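Saturday, November 2, 2024

Packing notes, small items, bench 2. Candela out til lunch so I'm writing it up.

Labels first. Adeyemi order is 272 kits, Losau wants theirs after that. Old stock sheet from June is no use, bin it. Yellow pen for marking up, the black ones smear on the plastic. Keep it on the bench, cap or no cap it wanders off to the office otherwise.

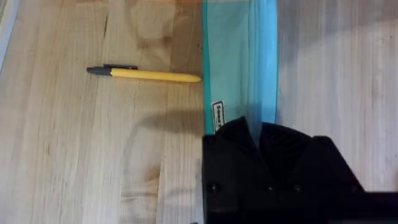

Bags: the teal ones from Prustero come in flat and stick together at the mouth. Rub between finger and thumb, dont blow in them. Found 143 left in the open box, rest are on the top shelf behind the tape. Label goes on before anything goes in, much easier on a flat bag. Omolara tried it the other way round on the Ramau lot and had to redo nearly half.

Fabric bits next. Anything blue: lay flat on the wood, smooth from the middle outwards, fold once, then fold again if it's still too wide. Don't iron, we tried, goes shiny. Creases mostly drop out overnight in the bag anyway.
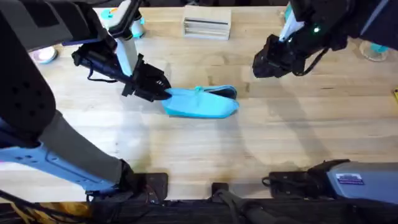

Photo: Omolara Okafor

Bench top needs oiling again, feels dry by the front edge and it catches on the soft stuff. Fine sandpaper first. Ask Candela wich oil she used last time, the tin has no lable.

Still to do:
order more bags, ref 2249
new tape gun
ring Losau re fold size, their sheet gives two diffrent widths
sweep under bench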